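The Netum Annex: Notice to Residents

The Management of the Cluvstead Residence wishes to inform residents of the circumstances under which the reading room table was refinished, several inquiries having been received.

The table entered the Residence with the original furnishings and was recorded in the inventory as item 31. Its top had been marked over the years by cups, by the feet of a typewriter, and, near the window end, by a line of small letters cut with a penknife. In September the Management resolved that the top should be sanded and oiled. The work was assigned to Larysa Romaniuk of the maintenance office, with an allowance of 5 working days and a budget of 200 for materials.

Ms. Romaniuk submitted her first report on the second day. The cup rings had been removed. The typewriter marks had been reduced to a degree she considered acceptable. She requested instruction regarding the letters.

The Management replied that the letters were damage and should be treated as such.

Her second report was longer. She stated that she had cleaned the letters with a dry brush in order to judge their depth, and that they formed a name, Trương, with both marks over the vowels cut with evident care. She had consulted the register of former residents. A Mr. Trương had occupied Room 360 for eleven winters and had signed for the reading room key on most evenings. No complaint had ever been entered against him. She asked whether the instruction stood.

The Management confirmed that it did. 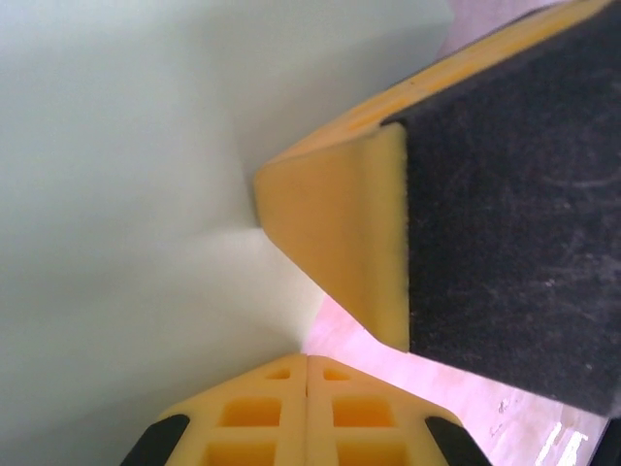
Page last changed: Friday, 4:10 p.m., Office of the Residence

The sanding block issued for the work was of the usual kind, yellow foam with a black abrasive face, and it was returned to the maintenance office with pale dust on it. The Management noted this at the time as evidence that the instruction had been carried out. The invoice from Altex, which supplied the oil, was paid without remark.

The inspection took place in the evening, the lamps being lit. The top was found to be even and well finished. The member of the Management who conducted the inspection passed a hand along the window end and felt nothing. He signed the form, and afterward remained in the room for some time, although the form did not require it.

It was in daylight that the first inquiry arose. A resident reported that when the sun came in low, a name could be read beneath the oil. Ms. Romaniuk was asked to account for this. She wrote that the surface had been sanded level, as instructed, and that where a blade has pressed the grain the wood will sometimes take oil more darkly. She added that she could sand further if the Management wished, and that she would need the instruction in writing.

The matter was placed before the Management at its next meeting. The member who had conducted the inspection asked that the original inventory entry be read aloud. It was read. No instruction was issued.

Residents are advised that the reading room is open at its customary hours. The chair at the window end has been returned to its place. Cups should be set on the mats provided, and the key must be signed for.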